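I've been on the parish newsletter for Lultwood since May, and most of the job is chasing people for copy. The village hall sends its dates in late, the gardening column comes in early and too long, and the bus times change after we've gone to print. We run off 210 copies and they go round by hand.

When Hina Warraich passed it over to me she gave me a box of back issues and a memory stick. The memory stick had the page layouts on it, all of them made in a program I'd never heard of. I spent two evenings trying to open them and then started again from a blank page. The new layout is plainer. The type is bigger, which several people had asked for, and the adverts are all on the back two pages.

Printing is done in Oltley. It costs us £92 an issue and the adverts bring in £80, so we are a little short each time. I've written to Lillico, the feed merchants, to see if they would like a half page.

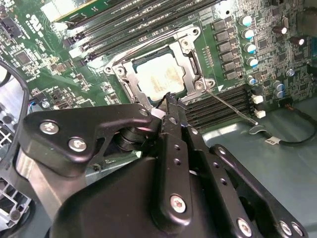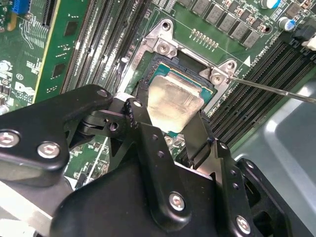

The back issues are the part I've enjoyed. The earliest in the box were done on a typewriter, with the headings drawn in by hand. One has a long letter about a blocked ditch on the Oltley road, and the next issue has a longer one in answer to it. The ditch still floods.

Shigeru Morikawa has offered to scan the whole lot. He has done nine so far and sends them to me as he finishes. The typed ones come out well. The ones on coloured paper are harder to read, the green ones most of all, and he is doing those again on a different setting.

I'd like to put one old page in each new issue, starting with the ditch letters. I need to ask the Jadoon family first, as their grandfather wrote the second one and was fairly rude in it.

Copy for the next issue is due by noon on the last day of the month. Please send it as plain text, and put your name on it.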